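Sorting basket

A sorting basket is a shallow, open container used to hold small household items while they are being divided into groups. Sorting baskets are usually kept in pairs, one at each end of a table, with the unsorted items between them. The pair may be identical or differ in size.

Form

Most sorting baskets are rectangular, with sides that flare outward and a rolled rim that serves as a grip. An open weave lets crumbs and dust fall through, although larger bits stay on the bottom and have to be shaken out. Orange and brown shades are common. Round baskets exist but waste space on a narrow table. 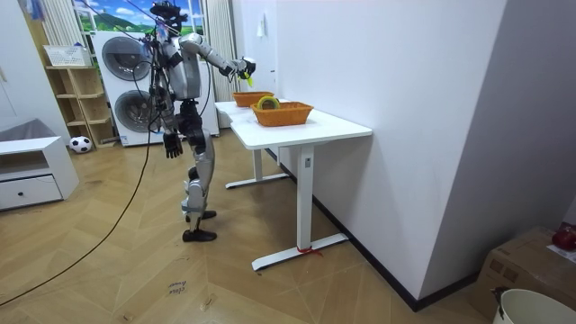
Two orange wicker baskets on a white table, the nearer one holding a roll of tape.

The Triltdale pattern, sold by Kocsis from 2000, has a low tray shape and a braided rim. Its rated load is 2 kilograms. A deeper version made by Fiststead was intended for pantry shelves and is less often used on tables, where its high sides hide the contents.

Use

Items are first spread out in the open space between the baskets so that each can be seen. They are then moved one at a time. A common division puts food in one basket and supplies in the other. A typical mixed load might include a banana, a small red fruit and a roll of packing tape. Tape is often laid flat, as a roll standing on its edge can travel across a smooth top.
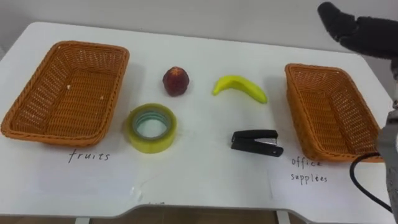
Placement

The table is normally set with its long side against a wall, which keeps items from dropping off the back. In a small home it may share a room with the washer and dryer. Vibeke Skov, in her household manual Neltunska, recommends leaving 300 millimeters of clear surface between the baskets.

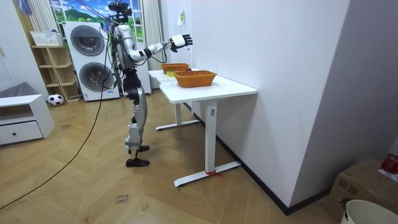

She also advises against lining the baskets with cloth, which bunches up under small objects and makes them harder to pick out. Wicker baskets are wiped with a damp cloth and left to dry away from direct heat. Soaking weakens the rim.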